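Can a robot arm clear the table yet? Home use, not a factory

Asked by Truris, 3 Apr 2026

Bad wrists, two kids, dishes after every meal. I keep seeing clips of robot arms doing kitchen stuff and want to know if any of it is real yet. Not asking for laundry or cooking. Just cups and plates off the table and into the sink or a rack. Budget is maybe 2000. Is that silly? Small apartment, so nothing the size of a fridge please.

3 replies

Ntuli
No. Get a dishwasher.

Treltell
Sort of, depends what you call clearing. I've been messing with a two arm setup since February. One cup, one plate, plain white table, good light: fine most days. Add a fork or a crumpled napkin and its a mess. Glasses are bad, the cameras don't see them well. Wet stuff slips. Mine cost 2189 with the cables and clamps, so your budget is close, but you'd be buying a hobby and not a helper. Count on weeks of teaching it.

Cups it picks up with one finger down inside and the grip on the rim. Works better than grabbing round the outside, at least for ones that taper. Plates are the hard part, too flat to get under.
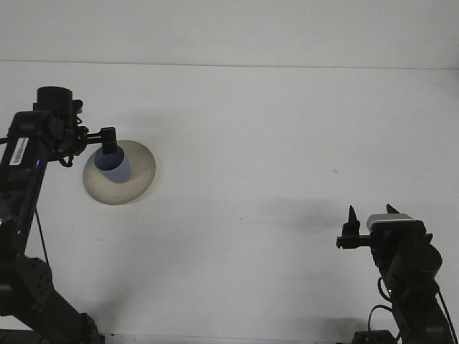 Ilness
Agree with most of the above. Couple things to add:

- Arms are bolted or clamped in one spot. They won't carry anything to the sink unless the sink is in reach. People forget this.
- Someone has to watch it. I would not leave one running with kids aroud.
- For 400 you can get a decent rolling cart. Load it sitting down, push it over with your forearms. Boring but saved my wrists.

Check again in a couple years maybe.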